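Plandia Centre opens study desks to residents from July

The Plandia Centre has announced that its ground-floor study room will open to all registered residents from July, following a refit of the desks and floor. The room was previously reserved for evening classes and had been closed to general use for 10 months.

Each place is equipped with a full-size keyboard. Residents may bring their own laptop or borrow one from the reception desk for a session of up to 2 hours. Printed manuals and setup booklets, which had been kept in a locked cupboard in the office, will be available at the desks on request. The Centre holds 166 of these, covering laptops, printers and telephones, and has asked that they be read in the room and returned to the shelf by the door.

The decision to keep the manuals in paper form was taken after a survey of residents in the spring. A majority of those who replied stated that they preferred to have instructions open beside the keyboard while setting up a computer, and found it difficult to follow the same steps on a screen they were also trying to use.

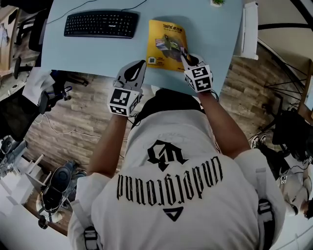

Rekha Annamalai welcomed the paper manuals but asked that the print be checked before any older copies are put out, as several of those she had used at the Centre in the past were in type too small to read comfortably. She also wished to see the diagrams of ports and cables copied at a larger size.

The Centre has confirmed that enlarged copies of individual pages may be requested at reception free of charge. Manuals for models no longer in common use will be moved to the Iyengar Room, where they may be consulted by appointment.

Residents are asked to leave the desks clear at the end of each session. Drinks may be taken in the foyer only. Potted plants should not be moved to the floor, where they obstruct the walkway.

The study room will be open from 10 a.m. A place may be reserved at reception or by telephone, and unreserved desks will be offered to those waiting at the start of each hour. Registration is free to residents of Plandia and Skendemura on production of proof of address.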